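Kereama packing arm: your questions about the December stoppages

Why did the arm keep stopping in December?
The gripper was closing before it had properly reached the item, so it came up with nothing and tripped its own fault limit. Tracing it was a lovely bit of detective work! Tayla Hinds went through 700 logged picks and found a worn cable at the wrist.

Was anything damaged?
One jar lid was dented, and the arm parked itself each time, exactly as it should.

Are mixed baskets harder for it?
Much harder — a tin, a soft bag and a pack of tissues all want a different grip, and they sit tight against each other.
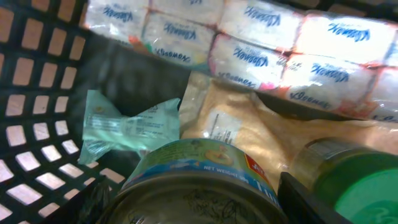
What should I do if it stops in the middle of an order?
Press the red button, wait for the light to go steady, then ring Halyna Palamarchuk on extension 58. Please keep your hands out of the basket until she has cleared the fault.

Is the new cable holding up?
Very well so far. We're checking it every 12 days and Halyna keeps the log by the Lusby bench.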